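Home and Kitchen Talk > Storage and Everyday Stuff > One cup per person, does it work for you?

tallcabinet
Posts: 69
Looking for opinions on cups. There are three of us in the house and we run the dishwasher every evening, and the top rack is nothing but drinking glasses. Everyone takes a clean one, has half a glass of water, puts it down somewhere and takes another one an hour later. By supper the cabinet is empty.

In September I decided we would each have one plastic cup for the day, in our own color, and the cups would stay out on the side table and not in the cabinet. Green is my husband's, light blue is mine and pink is our daughter's. The glasses are still in the cabinet for guests and for milk.

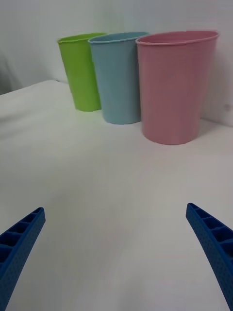 My first question is whether people wash these every day or just rinse them. My husband rinses his and calls it done. I put mine in the dishwasher at night. My second question is about the surface, because the pink one has fine ridges running down the sides and I wonder if that is going to hold on to grime over time in a way a smooth cup wouldn't. They are tall, so a sponge on its own doesn't get to the bottom with my hand, and I have been using a bottle brush.

Third question, do you leave them standing open side up or turn them over? I have read both.

porchlight_dan
Posts: 900
We did this with four kids. It works if the colors never change. The week you let somebody borrow somebody else's color, you are back to washing everything.

Wash them every day. A rinse is fine for water. If there is juice or soda or anything with milk in it, a rinse isn't enough.

Upside down on a rack to dry, then right side up. Don't leave them upside down on a flat tabletop while they're damp. The air can't get in and they smell.

mrs_okra
Posts: 277
I would skip plastic altogether. We had plastic tumblers for years and they all ended up with a taste. You can smell it when you bring the cup up to your face. I switched to short plain glasses from Cadwaladr and haven't gone back. They break once in a while and I buy another one.

If dishwasher space is the problem then the number of cups is the problem, and you can have one glass each just as easily as one plastic cup each. Put a rubber band on them if you need to tell them apart.

tallcabinet
Posts: 69
I thought about glass. The floor under that table is tile and my daughter is six, so I would like to stay with plastic for now. Rubber bands is a good idea for when guests come though.

No taste so far, but we have only had them a few weeks.

porchlight_dan
Posts: 900
Taste comes from the dishwasher more than the cup, in my experience. Heated dry plus a lot of detergent. Put them on the top rack, turn heated dry off, and use less soap than the box says. Ours lasted years that way.

If they already taste, fill them with warm water and a spoonful of baking soda and leave it overnight.

mrs_okra
Posts: 277
I did all of that. Baking soda, vinegar, sun on the back steps. It came back every time. It may depend on the cup. Mine were the thin clear kind.

lloyd_c
Posts: 11
Hi, new here. I ran the kitchen at a day care in Elberg for a long time and we used solid color plastic cups, so I can speak to some of this.

Ridges on the outside are not a problem. Ridges on the inside are. Run your finger around the inside of the cup and if it is smooth you can forget about it. The rim is the place that really needs a brush. If the rim is rolled over there can be a little gap on the underside where the edge comes back down, and that is where you will find old juice. Turn the cup over and look. If there is a gap, go around it with a toothbrush once a week.

Scratches inside are the other thing. Once the bottom is scratched up from brushes or spoons we threw the cup away. They cost very little and it wasn't worth arguing over.

We used color by table and not by child, because children trade.
Cadi Lloyd

tallcabinet
Posts: 69
Thank you, that is helpful. I checked all three. The insides are smooth. The blue one does have a bit of a gap under the rim and I got some gunk out of it with a toothbrush, so that goes on the weekly list.

I also moved them. They used to be in the middle of the table where everyone puts down mail and keys, and at least once a day one got knocked over. Now they go along the back, against the wall.

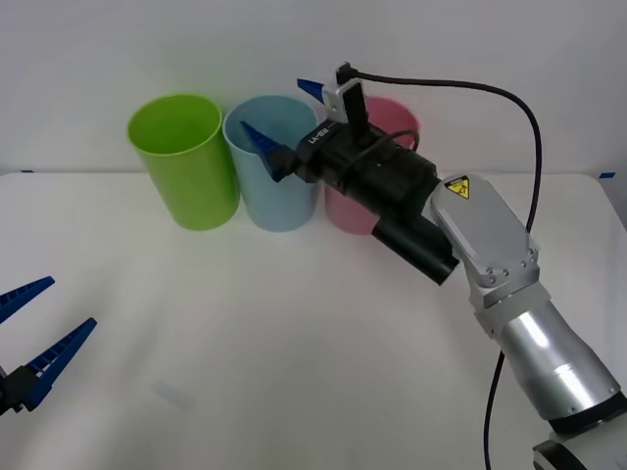 It has cut the spills down to almost nothing. The front of the table is for pouring and for whatever people are carrying when they walk in, and the cups go back where they came from when you have finished drinking. I told my daughter the order is green, blue, pink and she now corrects her father when he gets it wrong.

What I haven't solved is the wall. Water gets splashed on it when someone pours in a hurry, and it is plain white paint. I wipe it down on Wednesday when I do the bathrooms.

hank_in_the_valley
Posts: 431
Are you pouring with the cup in place against the wall? Pull it forward first.

tallcabinet
Posts: 69
I do. The other two don't.

hank_in_the_valley
Posts: 431
Then put a tray down. We have a Plestby tray under our coffee things, the low one with a lip. Cups on the tray, pitcher on the tray, and when it gets dirty you carry the whole business to the sink. It won't help the wall much but it keeps the water off the table.

For the wall, semi-gloss. Flat paint next to anything wet is asking for it.

mrs_okra
Posts: 277
I don't agree about the tray. A tray is one more thing to wash, and things collect on it. We had one by the back door and within a month it was batteries and rubber bands. A folded dish towel does the same job and goes in with the laundry.

hank_in_the_valley
Posts: 431
A wet dish towel sitting on a table all day is worse than a tray. You will get a mark under it sooner or later, even on a white top.

mrs_okra
Posts: 277
You change it every day. It's a dish towel.

porchlight_dan
Posts: 900
Both work. We had neither and wiped the table after supper.

Going back to the first post, what do you do about cans? That was where our system fell down. The kids would open a can, drink from the can, and leave the cup alone, which is fine, except then you have half-full cans all over the house and nobody knows whose is whose.

tallcabinet
Posts: 69
We have that too. It's mostly my husband, he likes the small cans. The rule we are trying is that a can gets opened at the table and poured into your own cup, and the can goes straight to recycling. One small can fits in one cup with room left for ice.

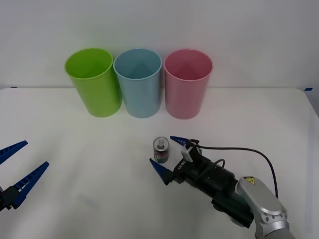

Green, blue and pink at the back, can in front.

The snag is that soda means the cup needs a real wash and not a rinse, like Dan said. So on days he has had a can, his cup goes in the dishwasher at night with mine. On water days he rinses. I can live with that.

lloyd_c
Posts: 11
That is a sensible rule. I would add, wipe the top of the can before it's opened. They sit in warehouses and the tops get dusty. A damp paper towel is enough.

And stand the cup on the table while you pour. Little ones like to hold it in one hand and pour with the other, and a tall cup tips very easily when it's only got an inch in it.

Cadi

kettle_and_toast
Posts: 152
Has anybody used the Zusteo drying pegs for tall cups? They stick to the side of the cabinet and the cup hangs upside down off the peg. I'm wondering if they hold, or if they drop off once they get wet.

hank_in_the_valley
Posts: 431
Had them. The glue held fine on metal. On painted wood mine came down and took some paint along. If your cabinet is painted, use screws or get a plain rack.

kettle_and_toast
Posts: 152
Painted. I'll get a rack then, thanks.

mrs_okra
Posts: 277
Tallcabinet, how full is the dishwasher now? That was the point of all this and you haven't said.

tallcabinet
Posts: 69
We skip a night about every third day. The top rack has bowls in it now and the glasses hardly come out. My husband still takes a glass for milk and then leaves it by the sink, so I may have to look at milk next.

I'm leaving the tray for now. If the table starts to show marks I'll look at the Plestby one.

mrs_okra
Posts: 277
Let me know in a year if they taste. I still think you'll end up with glass once she's older.

porchlight_dan
Posts: 900
Ours never did. For the milk, give him the green one and make him wash it.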